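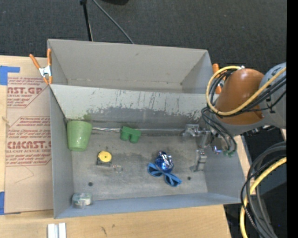
Hollenstein open house in June, who else went?

plumbline34
Drove over from Vestdale with my daughter and we stayed until they were putting the chairs away. I had expected big arms behind glass, and there were a couple of those, but the one we kept going back to was the bin picking table at the far end. It's just a worn metal bin with odds and ends in it (a green cup, a ball of crumpled blue foil, that sort of thing) and an arm that reaches in and tries to get hold of them. My daughter was rooting for the foil ball the whole time, bless her!

Skornura_Sue
We must have been standing right next to you! I loved that table too. Vidar Åberg was so patient with the kids, and he must have answered the same question 100 times.

gearhead_mo
Nice day out, but I'll be the grump. The cup I can understand, it's a good size to grab. Show me 1000 picks in a row with the small clear bits and then I'll be impressed. I watched for some 2 hours and saw plenty of misses.

plumbline34
Fair, Mo, but I liked seeing the misses! The Jundska demo last year was so polished I learned nothing from it.

gearhead_mo
Jundska at least had a working coffee machine. And I still say a demo should work.

Skornura_Sue
I'm with plumbline on this one. Does anybody know if they take school groups? My sister teaches fourth grade and I've been talking her ear off.

plumbline34
They do, mornings only. Ask at the front desk, and park behind the building.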